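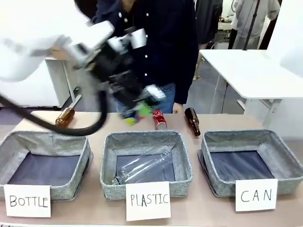
Gullora Recycling Corner - sorting table check

Do this one before the first container goes in!

1. Basket signs up and readable from the front
OK. BOTTLE, PLASTIC and CAN, all in black marker. I love the hand lettering, please don't replace it with printed labels.

2. Each sign in front of its own basket
OK. They only lean there, so look again after any bump.

3. Glass lying down is well back from the table edge
OK. Brown bottles stay behind the baskets until sorted. Anything chipped goes straight to the hard-sided tub - never in a fabric basket.

4. Cables clear of baskets and glass
ATTENTION. A black cable loops across the left side, over the BOTTLE basket and the amber bottle. Reroute it before glass is sorted.

5. Plastic in the PLASTIC basket only
OK. One clear bottle in the middle, lovely work.

6. Baskets emptied at 32 items
Not due yet. Tikow takes the cans and Bangera the glass. We're up to 840 containers since September, and I'm so chuffed with that!

7. Walkway behind the table, 969 mm minimum
Measured, passes.

Result: pass once item 4 is fixed. Copy to the Takmont folder.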